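Search the archive Enter keywords Go

Subject: Re: Blue pads vs. the old black ones
From: Rosine Rey
Date: May 18, 2026

Régis Brunet wrote:

> We've now done 176 grasps with the Stidico pads on the hand-held
> grippers and I'm ready to say they should go on both Drodis arms
> before September. Only 9 drops. The old pads were never that good on
> small stuff. Can we stop testing and order?

Régis, I read your log twice and I'm not there yet. 9 drops out of 176 sounds great until you look at what was being picked up. Most of the entries just say "packet" or "soft item." A packet is the easiest thing on that table. You could probably lift one with the old pads and a bad attitude.

My other problem is speed. Your notes say the operator was told to "work naturally," and I'd like to know what that means when the same person slows down for anything thin. From the wrist camera I can judge the pads and not much else.

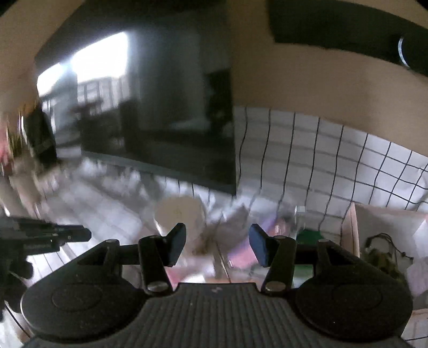 Fingers open, table smeared. Wrist camera, your setup.

Try telling me from that how far the fingertip is from the nearest item. I can't. The gripper itself is reasonably sharp and everything in the middle of the table is mush, so if a controller is supposed to learn the approach from these views, I would fix the exposure before I spent a cent on pads. There's a big bright window reflection in the screen behind the table, too. Turn the screen around or throw a cloth over it and see if the auto exposure calms down. Gautier suggested this last fall and we all nodded and did nothing.

On the drops themselves, I went through the ones you marked as "operator error" – there are 7 – and I don't think you get to take those out. If the pad only works when the hand comes in at the right angle, that's a fact about the pad.

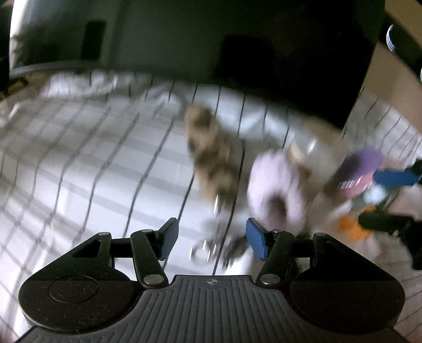 What I want from the next round is a list of items that gives the pads a fair chance to fail. Friction on a flat wrapper tells us very little about hard, round or mixed things. The ring with the clasp and chain on it, attached to the fuzzy brown charm, would be a much better test: do you go for the metal or the plush, and does the rest swing when you lift? Log those as two different grasps, please. Same for anything in clear plastic wrapping, where I'd expect the pad to hold the plastic and let the contents slide.

I'm also not convinced by the comparison with the old pads, which were in use at Flandbridge on a different table with different junk on it. Run both sets on the same items in the same session, swap halfway, and don't tell the operator which result you're hoping for. If the blue ones still win I'll sign the order and say so on this list.

Until then it's a no from me on September – or at least a no to both arms. One arm, maybe.

Rosine

Related messages
Blue pads vs. the old black ones (Régis Brunet)
Wrist camera exposure, again
Pad glue coming off in the heat
Flandbridge table: who has the item list?
Drodis controller drops the gripper width reading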